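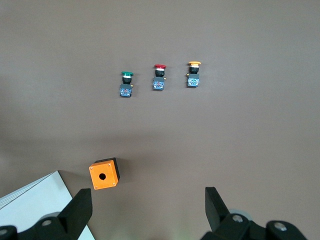

Roscoe Benavides asks why anyone would still bother with two-finger grippers for panel work when the soft three-finger ones will pick up anything you throw at them. Fair question, and it's more or less how I ended up losing a fortnight to this. Thread.

The job is putting push-button switches into enclosures. Green, red and yellow caps, blue contact block underneath, one black hole in an orange face to get it through. A person does it while talking about football.

I have two grippers on the bench. One is the Gristell, hard black fingertips, parallel, dull as a brick. The other is the Skála, soft pads, lovely brochure. Same arm, same wrist camera, same controller for both.

The Skála brochure says "no tuning required". I have now tuned it for longer than I tuned the Gristell, and I'm still not happy with it.

Picking up is the bit everyone films. Both of them pick up. I don't care very much about picking up. Put a switch down on its side and any gripper sold in the last few years will get hold of it somewhere.

What matters is where. Grab by the cap and the mushroom shape lets the whole thing swing. Grab by the black collar and it's good, but there isn't much collar. Grab by the block and you've got flat sides to squeeze, only now you have to miss the brass terminal.

And the terminal isn't always on the same side as they lie there. Red and green have it sticking out to the right, yellow to the left. Your nice grasp planner either knows that or it bends one.

Results so far, for those who only read threads for the numbers. 451 tries in all, split between the two as evenly as I could manage. The Gristell missed the hole 10 times. The Skála missed it 40 times.

Before anyone from Skála writes in: most of those 40 were the switch turning slightly in the pads between pick and place. It's held, it just isn't held straight. For a bag of crisps that's fine. For a round hole with a switch going through it, no.

Drahomíra Polák says I should be using the camera to correct for the turn. I tried. The wrist camera gets a decent look at the switches when they're lying on the table. Once one is in the fingers, the fingers are in the way of the bit I want to measure.

Could add a second camera off to the side. Then I've bought a soft gripper and another camera and a calibration routine to do what two bits of hard black plastic (or whatever they're made of, the data sheet is coy) did by being stiff.

Not saying the Gristell is good, mind. Its controller drops the connection if you ask for the force reading too often, and the manual's advice is to ask less often. I've had better support from a vending machine.

Also I don't believe my own 10 yet. Everything was on the same matt brown surface under the same light. Cledside want this to work next to a window. We'll see how clever it looks then.

Xiomara Crenshaw wants to know about cable side up versus cable side down. Haven't tested it. No cables on any of mine yet, and I suspect that's where both of them fall over.

Next up is the Larnside controller with the same Gristell fingers, to find out how much of this was ever about the gripper. If the dropouts stop I'll post the logs. If they don't I'll post them anyway, with worse language.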